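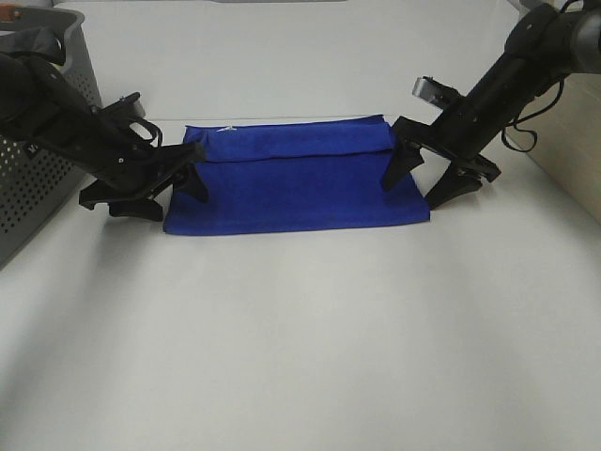 **Figure 7.1** Two arms, one blue cloth, and a fold along the top.

# 7 The Trouble with Towels

Anyone who has stood in an airing cupboard on a Friday night knows that folding is dull. It takes a while longer to see that it is also difficult. A car door has the same shape every time a machine reaches for it. A towel has whatever shape it was dropped in, and takes on a new one as soon as it is touched.

The Vutwood laundry in Keltitz handles over 2,000 towels a day, and its manager was once promised a folding machine by April. She sensibly didn't ask which April. The laundry still folds by hand, and the hands still complain about their backs.

Progress has been made, mostly at the corners. In Figure 7.2 each gripper has hold of one upper corner of the towel, with the flap sagging a little between them. A person would manage this while arguing about supper. For a machine, finding those 2 corners is most of a chapter, and we have given it one.

**Figure 7.2** A corner each. 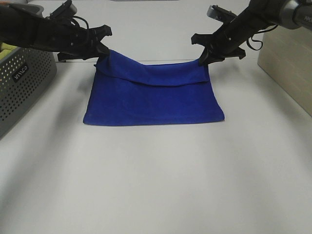 ## 7.1 What Counts as Folded?

Before asking whether a machine can do a chore, we must settle what "done" means. The Rornum trial, discussed below, logged 985 attempts and passed 527 of them. The Rangel household, shown the same pile, passed the lot and put it away.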